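Review: the Larkari home recording kit and its rule book, after a whole month of use

I'll say up front that I bought this for the rules. The Larkari kit is a hand-held gripper with a camera on top, a padded strap-on sensor piece, one long thin cable and a spiral-bound book called Good Practice for Recording at Home. I've used three other kits like it, and every one of them came with a folded sheet of paper and a web address that didn't load. This one has 40 pages! With an index!

I do paid recording sessions out of my living room, mostly picking up and putting down soft things, and I send the files off to people who teach robots to tidy up. The money's fine. What drives me crazy is having a session rejected for breaking a rule I never saw written down. So I read the whole book on the couch in April, with a pencil, and then I tried to live by it.

The hardware gets one paragraph from me. It's comfortable, the padding is good (I'd been using the old Temex kit, and my wrist was not happy), and the cable is a decent length. The jaws open wide enough for a stuffed animal and close softly enough that you don't squash its face. Fine. Good. On to the book.

The cable rules

Chapter two is all cable, and I love chapter two. You're supposed to run it behind you, over the shoulder, and clip it once at the upper arm. If you're sitting down, you check it again after you sit, because it creeps forward over your lap. The Temex sheet said "manage cable" and that was the entire instruction.

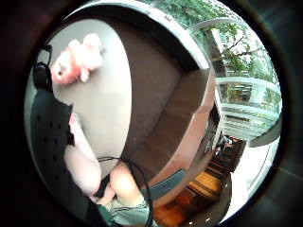 The book also wants a written note of your starting position for each session, seated, kneeling or standing, and it wants you to stick to it until you stop recording. I thought that was fussy until I went back through my old files and couldn't sort them at all. Half of mine began on the floor and ended up on my feet by the kitchen. Now I write "seated, soft toy, daylight" on a sticky note before I start and I feel very professional.

Light gets a page and a half. Pick a time of day and keep to it, blinds either all the way up or all the way down, and no switching lamps on halfway through. I settled on 10 in the morning. If you have big windows you'll want to read rule 9 twice, the one about sitting side-on to the glass, and then argue with it a little, like I did. My living room only really works one way around.

Where the book gets bossy

Okay, so there's a privacy chapter, and it's the strictest one I've come across. No mail, no family photos, no screens, no other people unless they've signed the form in the back. I'm on board with all of that. But it also asks you to walk through the room with a checklist before every single session, even if you stopped ten minutes ago for coffee. I do the full walk once in the morning and a quick look around after that. I asked support whether that was OK and got a very nice reply from Musa Odukoya, who said the full walk is the standard, but a quick look beats skipping it. He also told me the next printing will have a short version for people doing back-to-back sessions. Please hurry up, Musa!

The file naming rule is good and boring. Room, task, number. My first batch ended at 2314 and the one after it ended at 2459, and I could find any session in there without opening it, which was never true before.

The close-up rule

Rule 14 says to keep your free hand well back from the lens, and if it drifts in close you mark the stretch and carry on. You don't stop and you don't start over. I can't tell you how happy this made me. With the Begum kit I used last year, anything big and blurry near the camera meant tossing the session, and I'd get so tense about it that my shoulders were up around my ears. Marking takes one button press. The book says honest marks are worth more to them than perfect footage, and my rejections have dropped way down, so I believe it.
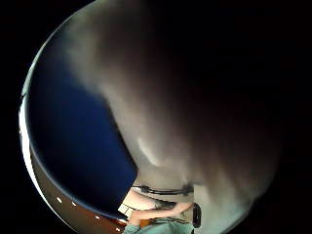
What I'd change

The strap diagram on page 11 is printed backward, or else I have unusual arms. The index has no entry for "pets," and I'd like to meet the person who lives with a cat and didn't need one. There's a rule about wiping the lens every 200 grabs, and I'm sorry, I am not counting my grabs. I wipe it when I refill my water.

I also wish the checklist came laminated. I copied mine out by hand and taped it inside the closet door, and it's already curling.

Should you get it?

If you record at home for pay, yes, and get it for the book. The Fleltanden kit costs less and the jaws are a bit nicer for small stuff, but the instructions are four drawings of a hand. Larkari does sell the book separately if you already own a gripper you like, and most of the rules would carry over just fine. You'd have to skip the strap pages. Get the spiral version so it lies flat next to you.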